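Home Forums Trip Planner Support My Tickets Log in

Search tickets Search Go

Ticket: Gustgate ferry leg drops out of saved itinerary
Opened by: Oleksandra Horobets
Product: Stuler trip planner, web and phone
Status: Solved

Hi all, I'm putting this in as one long ticket and adding to it as I go, because last time I opened three separate ones and they all got merged in the wrong order and I couldn't follow my own story.

So I'm planning a coastal loop for six of us, all cousins, all with opinions. We land at Kornico, pick up a van, drive up to Gustgate, take the ferry over to the island, stay 2 nights and then come back down the inland road past the lighthouse and the fish market. I built the whole thing in Stuler in February and it was lovely! Every stop was in there, the ferry had its own little boat icon, and the driving times looked sensible.

Then I opened it on my phone and the ferry was gone. The day before was there, the day after was there, and in between the planner had us driving from Gustgate to the island, 22 hours, by way of what I think was another province entirely. (My cousin Tai was all for it. Tai doesn't drive.)

What I tried first, in order:

Closed the app and opened it again. Same thing.

Logged out on the phone and back in. Same, except now it also wanted to show me hotels.

Deleted the ferry leg on the laptop and put it back in. It showed on the phone for maybe a minute, I got very excited and texted everybody, and then it vanished again when I pulled down to refresh.

Changed the crossing from the morning boat to the afternoon one. This time it stuck on the phone! But the afternoon boat gets in after the inn stops checking people in, so that's no good to us, and when I switched it back to the morning it dropped out again. 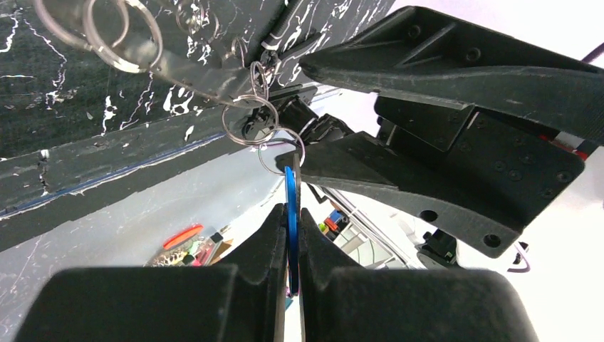 That last one got me thinking it had something to do with the time and not the ferry itself. The morning boat leaves at 9, and I'd set our van pickup at Kornico the evening before, with no end time, as we're keeping the van for the whole trip. I wondered if the planner thought we were still busy picking up the van.

Reply from support, pasted in here so it's all in one place:

"Thanks for the detail, Oleksandra. Could you tell us which time zone your phone is set to, and which one the trip is set to? You'll find the second one under Trip, Settings, Place and Time. Please don't delete the ferry leg again for now, we'd like to look at it as it is."

Okay, I looked. My phone is on home time. The trip is set to "use local time," which I don't remember picking but it sounds like something I'd pick. The laptop says the same. I did notice that the Gustgate stop has a tiny clock next to it and none of the other stops do. I tapped it and it opened a box with nothing in it but a cancel button.

Second reply from support:

"The little clock is the clue. The Gustgate stop was saved with its own time zone, and it's different from the one on the rest of your trip. On the web the planner ignores that and shows you the leg anyway. On the phone it thinks the morning boat leaves before you've arrived in town, so it hides the leg and works out a road route. Please remove the Gustgate stop (the town, not the ferry), save, and add it again from the search list instead of from the map pin."

Did that on 3rd March with a cup of tea standing by. I took the town out, saved, searched for Gustgate, and picked the one with the harbor listed under it. There are two! The other is a campground somewhere inland, so watch out for that if you're following along. The little clock is gone now and the ferry came back on the phone right away. I refreshed a bunch of times, logged out and in, and had my cousin check on hers too. Still there, boat icon and all, and the 22-hour drive has disappeared.

One small leftover: my note on the ferry stop ("sit on the left side going over, that's where you get the cliffs") got wiped when I re-added the town. I typed it in again, no big deal, but it'd be nice if there was a warning before it goes. Also, could someone please do something about the empty box with the cancel button?

Support says they've passed both of those along to the people who work on the app. I'm happy for this to be closed. Thank you for being so patient with me, and if anyone knows a good place for chowder near the Gustgate dock that opens before the morning boat, my messages are on!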